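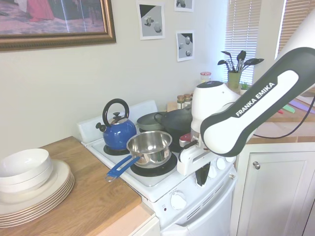

The Kitchen at Erngate

Gallery and notes, compiled by Lizeth Apaza

Erngate is a weatherboard house with a kitchen at the back, and the kitchen is the room people ask about most. This page goes through the things kept in it and in the rooms just off it. Each entry has a line or two saying what the thing is, where it came from if we know, and how it gets used. Most of it is ordinary gear. Some was in the house already, some came from the Manole clearance in March, and the rest was bought as needed.

Entries are in the order you would meet things if you started at the stove and worked your way out to the back step.

STOVE AND BENCH

Electric stove
White, with coil burners and the oven underneath. The big burner is the one to use for anything in a wide pan. Coils hold their heat for a good while after they are switched off, so move the pot if you want it to stop cooking.

Blue kettle
Enamel, with a black arched handle and a whistle on the spout. It lives on the back left burner. Yannick Boyer found it on the Manole clearance table still in its Guvetti carton, and paid less for it than for the tea towels next to it.

Saucepan with the blue handle
Stainless steel, with a loop in the end of the handle for hanging. There is no hook for it yet. It does porridge, eggs, custard and most of the vegetables.

Wok and shallow pan
Both dark, both kept at the back of the stove. The shallow pan is for flatbreads and fried eggs and shouldn't go in the sink to soak. Wipe it out with paper and a bit of oil.

White plates
Dinner plates with a thin tan or gold-coloured band around the rim. Don't put them in the microwave until someone has established whether the band is metallic. The Eltby catalogue shows a similar pattern, but ours have no mark we could match.

White bowls
Kept on top of the dinner plates. They are used for soup and cereal, and at Christmas for trifle when the glasses run out.

Timber benchtop
Honey-coloured, with a beige edge. We oil it twice a year and it takes a Friday night to soak in properly, which means takeaway. Hot pans go on a trivet, please.

Gold-framed picture
The figure in red, hanging above the bench. It came with the house. The frame is ornate enough to collect dust and gets done with a dry paintbrush. Several visitors have offered the name of a painter and they have all been different, so we have left it off.

DRAWERS

Cutlery drawer
Two sets mixed together, one with plain handles and one with a beaded edge. Forks from the beaded set bend if you use them on frozen ice cream. There used to be a divider and we would like another, 40 cm wide at the most.

Utensil drawer
Wooden spoons, the potato masher, the good peeler and the bad peeler. The good peeler has string on the handle. Yannick keeps wanting to throw out the other one, but it does pumpkin better.

Tea towels
Linen ones at the front, cotton ones behind. The linen are for glasses. Anything with a burn mark has been moved to the laundry for wiping down the barbecue.

Odds and ends drawer
Rubber bands, birthday candles, matches, the spare fuse wire, bread bag ties, a tape measure and a key that fits nothing in the house. If you find out what the key is for, leave a note in the drawer.

PANTRY CUPBOARD

Flour and sugar tins
Square tins from a school canteen sale, relabelled in pencil. Self-raising is the one with the dent in its lid. The tins are airtight if you press all four corners, and weevils get in if you don't.

Jam jars
We saved these for years and had 100 at one stage, which was too many for the shelf. Half went to the fete and the remaining 50 are in regular use. Lids are in the shoebox beside them, sorted by size. Please don't put a lid that smells of pickle back with the others.

Preserving pan
Big, heavy and awkward to put away. It comes out for marmalade in winter and apricots in January. It covers the large burner completely and then some, so plan on nothing else being cooked at that end of the stove.

Cake tins
Two rounds, a loaf tin, a square and a ring tin that belonged to Lizeth's aunt. The ring tin sticks. Butter and flour it even when the recipe says not to bother. The square tin is the right size for slice. Most of our slice recipes run at 180 degrees, but this oven is slow and 200 is closer to what you want.

Spice shelf
Rearranged in alphabetical order last winter and already out of order. The cumin is always at the front. Anything in a jar with a green dot was bought this year, and anything without one should be smelled before use.

TABLE AND CHAIRS

Kitchen table
Drop-sided, with one leaf that needs the bracket pushed across by hand before you lean on it. It seats four with the leaves down and six if people like each other. The underside has a child's drawing of a horse on it in blue biro, signed with an initial.

Chairs
Bought separately from different places and painted the same colour, so they look like a set until you sit on them. The one nearest the door is lower. We have re-glued the back rail on another and so far it has held.

Oilcloth
Checked, cut from the end of a roll. It has a knife mark near one corner, which we turn towards the wall. Wipe with warm water only, because spray cleaner takes the shine off it.

LAUNDRY END

Overflow shelf
Big platters, the salad bowl, the fish kettle and the picnic things. Somebody will need the step to reach the top. The step is kept behind the laundry door and should go back there.

Preserving gear
Funnels, tongs, wax discs and the thermometer, all in one box so the whole lot can be carried to the stove at once. The thermometer reads almost two degrees high. Allow for that with toffee.

Aprons
On hooks by the back door. The long one is canvas and will stand up to anything. The others are for visitors.

Scrap bucket
Enamel, chipped, with a lid that doesn't match. It goes out to the compost every evening. Citrus and onion skins go in the other bin.

BACK STEP

Herb pots
Parsley, thyme, two kinds of mint and a bay tree that we thought had died. Mint stays in its own pot. Take parsley from the outside of the plant and leave the middle to grow.

Boot tray
An old roasting dish. It came out of this same kitchen when the enamel went, and it still does a decent job of catching mud.

STILL LOOKING FOR

A hook for the blue-handled saucepan, sturdy enough for daily use.
A cutlery divider, as above.
A lid for the shallow pan. It need not match.
The instruction booklet for the stove, or a copy of one. We worked the oven out by trial and would like to know about the timer.
A second ring tin that doesn't stick.

CORRECTIONS

An earlier version of this page said the oilcloth came from Manole. It came from Eltby, with the chair paint. The preserving pan had also been listed twice, once under the laundry, where it used to be kept.

If you gave us something that's on this page and the note is wrong, tell Lizeth or Yannick and it will be fixed the next time the page is updated. Additions to the spice shelf can be left on the bench.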